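The night the bakery flooded, Fulvio Dal Bello came up to my apartment with a bag of rolls and 300 unpaid invoices, and he would not stop talking. I was fond of him, so I let him (the rolls helped). He said his brother in Kirnness would buy the place, ovens and all, and by January he'd be fishing.
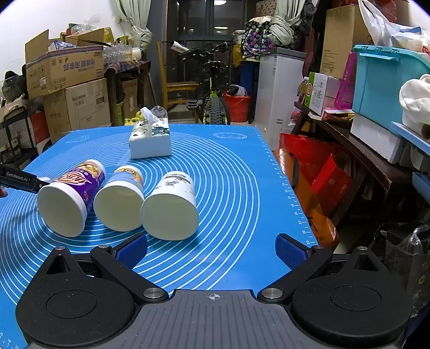 Coffee was what I offered, because I'm no good at advice. Fulvio always drank his and then tipped the cup over on its side, a habit from Zoratthorpe, where he grew up. I picked it up from him years ago! So there they lay on my blue mat, three paper cups on their sides, the big purple and white one next to the little one, and the tissues standing behind in case he cried. He did, a bit, when he got to the part about the ovens.

"Forty-eight years old, those ovens," he said. "Older than you."

I'm 63. I passed him another roll.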